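The Good Sheet

My aunt left me the house on Modon Street and 600 dollars, and I spent the 600 dollars on a piano tuner.

I know! I can't play the piano. I had lessons for one winter when I was a kid and what I have left is the first half of a Christmas carol, right hand only. But the piano had been in that front room since before I was born, and when I pressed the middle C it made a sound like somebody stepping on a duck, and I sat down on the bench and cried for the first time since the funeral. So I called a tuner.

There was only one in the phone book (yes, she still had the phone book, it was holding up the short leg of the kitchen table). Shearer Piano Service. A woman picked up on the second ring and asked me what year the piano was, and I said I had no idea, and she said look inside the lid, and I looked inside the lid and there was a whole envelope in there, taped flat against the wood.

"Well?" she said.

"There's a letter," I said.

"I mean the number, hon."

I read her the number. She said she could come Friday at 4. Then I hung up and stood there with the envelope, which had gone soft and brown like an old tea bag. It had my aunt's name on the front, her name from before she was married, in a handwriting I'd never seen.

I didn't open it. I want credit for that, because I am a person who reads the last page first. I put it on the windowsill and cleaned the house instead. I washed things that had not been washed in years. I found her good sheets in the hall closet, the white ones she ironed and never let anyone sleep on, and I ran them through the machine and hung them over every door on the first floor, so that for two days I walked around in a kind of laundry maze, talking to her.

Mostly I complained. I told her the gutters were shot. I told her that my cousin wanted the car. I asked her who on earth writes a letter and leaves it in a piano.
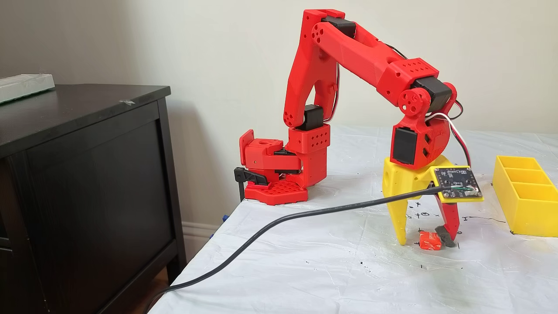

Lâm Kiều told me over the fence that I was asking the wrong thing, that a letter doesn't get into a piano on its own and the one to wonder about was whoever had the tape. Then the dog got into the tomatoes and that was the end of the conversation, but it stuck with me. My aunt had the tape. My aunt had tape in every drawer. She labeled her spices, she labeled the backs of her photographs, she once labeled me at the county fair in case I wandered off.

So she had read it. She'd read it and put it where she would hear it, or where it would hear her, I couldn't decide which. She played every night after supper when I was little. Same three or four songs, and she always stopped in the same place in the last one, and I thought that was just how the song went.

Friday came and so did the tuner, with a bag of tools and a thermos. She was smaller than her voice. She took off the front of the piano and leaned in with a flashlight and said "oh, you poor thing," and I said thank you before I realized.

It took her all afternoon. I sat on the stairs and listened to her hit one note over and over, each time a hair less sour, until it stopped wobbling and just stood there in the room. I'd never noticed before that you can hear a note arrive.

When she was done she packed up and asked if I wanted to try it. I told her I only knew half of something.

"Half is fine," she said.

I played my half. It sounded enormous. She reached over my shoulder and put in the left hand, very plain, and then she kept going past the part where I quit – and I knew it, I knew all of it, I could have hummed it right to the end.

After she drove off I took the envelope down from the windowsill. The tape had left a stripe on the back, shiny and yellow. I got a knife from the kitchen, and a glass of my aunt's terrible sherry, and I moved a sheet off the doorway so I'd have the last of the light.

"Dear Goose," it began, and I had to put it down again, because that was what she always called me.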